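February 2022 -- grasp planner, table clearing

Merged Patricio's branch this morning. Planner now samples 100 candidates per object, down from 2,000, and prunes on wrist clearance first. Big difference in wait time. Right arm only for now, left is masked out in the config.

Segmentation still the weak spot. White cup on white marble top, veins get picked up as edges and the mask bleeds past the rim. Tipped over is worse -- the upright prior puts the grasp axis 90 off. Turned the prior off for cups. 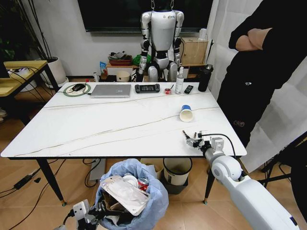

Also need a keep-out list. Laptop, mouse, spray bottle along the far edge are all valid targets as far as the Skarkance labels go, and they shoud not be. Jahangir wants it per-instance, I'd do a plain polygon first.

Depth dropouts on the glossy top, up to 19 percent of pixels in the log. Median over 7 frames, see if thats enough.

TODO: release height over the bin liner, still hardcoded. Ask Patricio where the param went.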